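Urkthorpe Hall, meeting room: round table and small items check
Checked by: Antonina Pasichnyk
Date: Oct 11, 2018
Last full check: March

1. Table and cloth
Result: pass, with comment
Table steady. The blue and white check cloth has no tears, but it was left in folds. Please pull it flat before putting drinks down, and keep the hem off the floor on the door side.

2. Items left on the table
Result: action needed
Cigarettes (a Liqun packet) must not be left out in a room that children use. Plasters go back in the first aid tin. The wet wipes can stay. Fold the pink funnel and return it to the kitchen drawer.

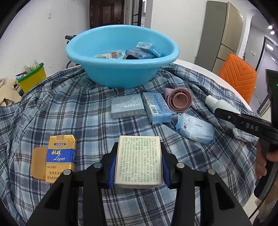
3. Small boxes and cartons
Result: pass, with comment
Read the print on every box before it is put away. If the print can't be read by anyone on duty, put the box to one side for Hryhorii Tymoshchuk. Worn edges are acceptable if the box still shuts. Form 113 needs one line per box.

4. Light blue basin
Result: pass, with comment
In use for the small packages. Nothing to stand higher than the rim by more than a hand's width. Do not put bottles in with the cartons.

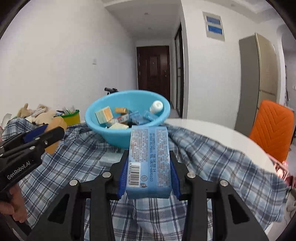

5. Storage shelf
Result: fail
Bracket loose at the window end. Limit is 12 kg until it is fixed. Skavholm have been asked to quote.

6. Floor and exit
Result: pass
Route to the door clear. Mat taped down again.

Follow-up
Items 2 and 5 to be looked at again by H. Tymoshchuk. Sign below when done.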